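Lectura: 4 min

Erkard Junta Fina, mortero de rejuntado para mosaico

Erkard Junta Fina es un mortero de rejuntado cementoso de grano muy fino, pensado para mosaico de pieza pequeña en paredes y suelos de interior. Se sirve en polvo y se amasa solo con agua limpia. Admite juntas de uno a cuatro milímetros. Para juntas más anchas, consulte Erkard Junta Ancha, que lleva un árido distinto y no se puede mezclar con este.

Soportes

Se aplica sobre gres, vidrio, porcelánico y piedra poco absorbente. En piedra porosa hay que hacer antes una prueba en una zona que no quede a la vista, porque el pigmento puede manchar los cantos. No es apto para piscinas ni para cámaras frigoríficas. El adhesivo debe estar completamente fraguado y las juntas vacías hasta dos tercios de su profundidad, como mínimo.

Preparación

Vierta el agua en el cubo y añada el polvo poco a poco. Amase a bajas revoluciones hasta que no queden grumos, deje reposar cinco minutos y vuelva a amasar. La pasta se puede trabajar durante 30 minutos. Pasado ese tiempo se desecha: añadir agua a una pasta que ya ha empezado a endurecer deja la junta blanda y con cercos blancos.

Aplicación

Extienda con llana de goma en diagonal a las juntas y apriete bien. En mosaico conviene trabajar paños pequeños, de no más de un metro cuadrado, ya que hay mucha junta y poco tiempo para limpiarla. Cuando la superficie pierda el brillo, pase una esponja apenas humedecida. El velo que quede se retira en seco al día siguiente.

Tránsito ligero a las 20 horas. Contacto con agua a los 14 días.

Elección del color

La carta incluye blanco, marfil, arena, gris perla, gris cemento, tabaco y antracita. El color cambia algo según el agua de amasado y la temperatura, así que en una misma pared use sacos del mismo lote.
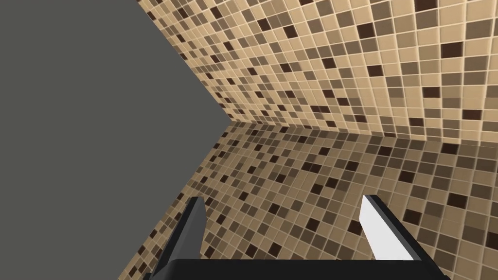 En mosaico, el tono de la junta pesa tanto como el de la pieza, y es la consulta que más recibimos. Con una sola tonalidad basta con acercarse a ella. Con mezclas es más difícil: en una pared de beis pálidos y arenas, con tostados y teselas de marrón chocolate muy oscuro repartidas sin orden, una junta fina y clara deja que las oscuras destaquen una a una. Para ese tipo de combinación recomendamos marfil o arena. Con tabaco, el contraste pasa a las piezas claras y el conjunto se ve más cerrado.

Presentación y pedidos

Saco de cinco kilos y caja de cuatro sacos. La referencia de la gama es la 42, seguida del código de color. Conservación: un año en envase cerrado y lugar seco. El distribuidor para obra es Simiyu, con almacén en Gisville; las muestras de color se piden a Oduor Okoth, del servicio técnico, indicando el tipo de mosaico y el ancho de junta.

Contacto: servicio técnico de Erkard, Gisville | © Erkard. Todos los derechos reservados | Volver arriba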